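# Studio check before the October open weekend

I do this list twice a year, once before people come traipsing through and once when it gets cold enough for the heater. I draw and colour for a living (cartoons mostly, plus the odd big painted thing when I get carried away), so it's a small studio with a lot of ink, paper and solvent in it. Ticked means done, blank means I still owe it a go. Comments are for me, and for whoever at Gavrilă Yard reads these before they let me open the door.

## Light and drawing desk

- [x] **Desk lamp, clamp and arm.** Clamp was a bit loose again! I've nipped it up and put a scrap of mount board under the jaw so it stops chewing the desk.
- [x] **Lamp cable.** Fine all the way along. I've run it behind the desk now and not across my knees, where it had been since spring.
- [x] **Lightbox.** The Hulitz one. No cracks in the top, plug not warm after an hour of tracing. The switch is sticky, but it's been sticky as long as I've had it.
- [ ] **Chair.** One castor keeps dropping out. I know, I know. It's the one thing on here most likely to put me on the floor.

## Inks, paints and smelly things

- [x] **Lids on everything.** I found two bottles of Dititz black with the caps only resting on top, both mine, both from the same late night.
- [x] **White spirit and varnish** in the metal cupboard, door shut, nothing stacked on top. I've moved the spray fixative in there too — it had been living on the windowsill in full sun, and I'm a bit ashamed of that.
- [x] **Rags.** Oily ones laid flat outside to dry, then into the lidded tin. No scrunched-up heaps in the bin, please, me.
- [ ] **Labels.** Three jam jars of something brownish. Could be tea. Label or chuck.

I spray outside if it's dry and by the open window if it isn't, and I wait 60 minutes before I let anybody lean over the drawing. I used to give it ten and then wonder why I had a headache all evening. The window opens properly now that I've scraped the old paint off the catch, so there's no excuse left.
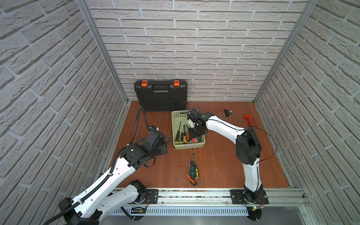 The fan is another matter. It does pull air through, but it rattles so much that I end up turning it off when I'm concentrating, and then of course I forget to put it back on. I've asked the yard whether I can fit a quieter one and I'm waiting to hear.

## Blades and cutting

- [x] **Scalpel blades.** Used ones in the sharps tin, tin taped shut when it's full. Fresh tin started.
- [x] **Cutting mat.** Still flat. Turned it over, as the front had a groove that kept grabbing the knife.
- [x] **Guillotine.** Guard on, blade locked down with the pin. I'll throw a sheet over it for the weekend as well, in case of small visitors.
- [x] **Steel ruler.** Swapped for the one with the raised finger edge. Wish I'd done it years ago!

## Walls and hanging

- [x] **Big frame by the door.** It's 700 mm wide and heavier than it looks, so it's on 2 hooks, both into solid wall. I gave it a good tug.
- [x] **Cloten print rack.** Doesn't wobble. Heavy portfolios moved to the bottom.
- [ ] **String line of small cartoons.** Hung too low at one end, right at neck height for a tall person. Needs raising before anyone comes in.

## Fire and getting out

- [x] **Extinguisher.** On its bracket, needle in the green.
- [x] **Smoke alarm.** Pressed the button, nearly went through the ceiling. Works.
- [x] **Way out.** Clear from desk to door. I had 535 flat-packed card mailers stacked in it and they've gone under the plan chest now.
- [ ] **Heater.** Not tested yet. Needs the fluff hoovering out first, and a good gap left between it and the paper shelves.

Still to do, then: castor, jam jars, string line, heater. I'll do the string line tonight as it only wants a nail and a stepladder, and the castor when the new one turns up in the post.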